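The Second Life of the Office Floor

By Ourania Pappas

When the insurance company on the third floor of the Sirurwood building gave notice, it left behind the usual things: desks, a few whiteboards, a broken coffee machine. It also left the carpet. For the new tenant, a small language school, the carpet was the first subject of discussion and also the longest one.

"Everybody wanted it out," says Sérgio Mota, who manages the building. "I asked them to walk on it for one week with no furniture. After the week they did not want it out anymore."

I have been writing about interiors for many years, and I must admit that I never gave much attention to the floor of an office. We notice the lamps and the chairs. The floor is noticed when there is a stain. But somebody has chosen it, usually from a small book of samples, and usually in an afternoon when the bigger decisions had already made everyone tired.

Yiğit Oral sold carpet tiles for most of his working life, first for other people and then for his own firm, Vesora. He explains that the colors we find boring are the result of long thinking. A plain dark floor shows dust and paper. A plain light floor shows shoes. What remains is the middle – greens that are almost gray, grays that are almost brown – and over it some broken pattern, so that the eye does not stop at any one place.

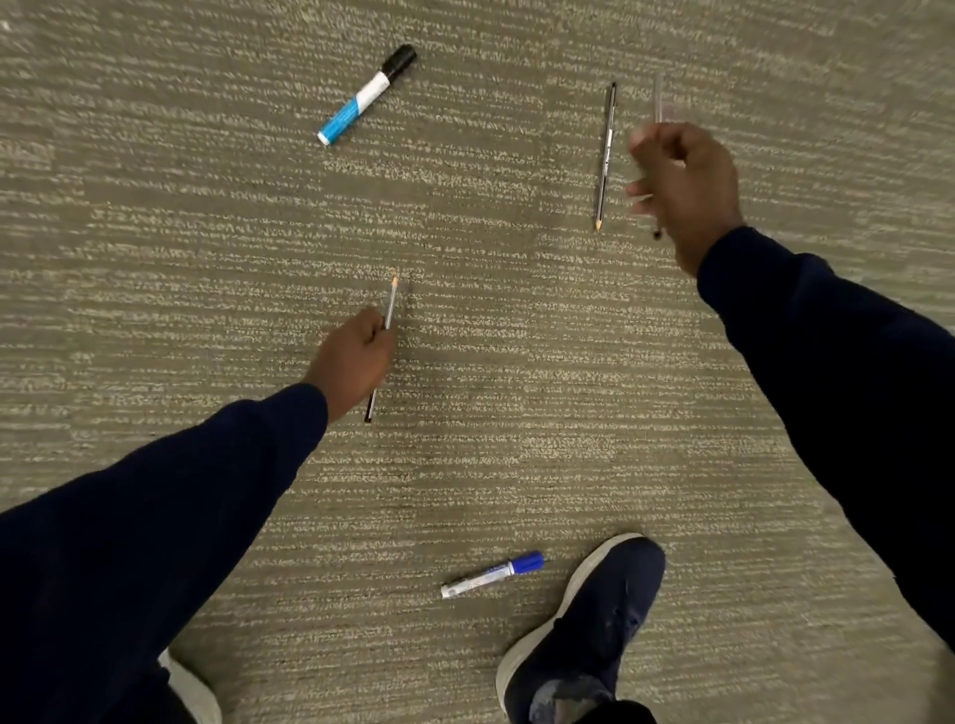 Photo: Ognjen Vukčević

The pattern has another task, which is to help hide the joints. Tiles are cut in squares, and in a good installation you must look for the line between them. In the language school you find it mostly near the windows, where the sun has worked on one row more than on the next. Mota keeps 40 spare tiles in the basement, and in February he changed the 2 worst ones by the entrance. The new ones look too fresh. He says they need a winter.

For the school, the decision was also about money. The offer for a new floor, from a company called Sarantis, came to roughly 2,333 dollars for the large classroom alone. Cleaning all the rooms cost less than that, and it was finished in a weekend.

Paraskevi Ververidis, who teaches the evening groups, was against the carpet at the beginning. She wanted wood. "In my old school we had wood, and I heard every chair," she told me. "Now I hear the students. Some days I would prefer the chairs."

She has since bought a rug for the teachers' room, a red one from Bruna, and it lies on top of the old tiles. Mota does not like it. He says a rug on a carpet is like a coat on a coat, but he has agreed to leave it there until the summer, when the radiators are painted and everything must be moved again.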